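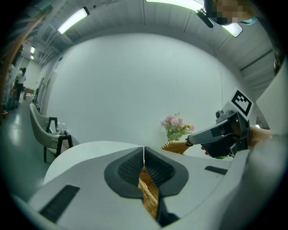

About Killholm

We sell flowers in baskets. Most companies in this business will tell you they are passionate about blooms. We doubt it, and we'd rather tell you what we do.

Annick Cloutier opened Killholm after paying too much for one too many bouquets that looked nothing like the catalog. She still thinks most catalogs are fiction. Roksolana Boiko joined in May and handles arranging, along with most of the complaints.

We work for offices, waiting rooms and the odd wedding – 276 regular customers at last count. Does a basket on a table make people work harder? We've read the claims and don't buy them. It does look better than a bare table.

Baskets start at $70. Delivery takes up to 3 days. We don't do balloons.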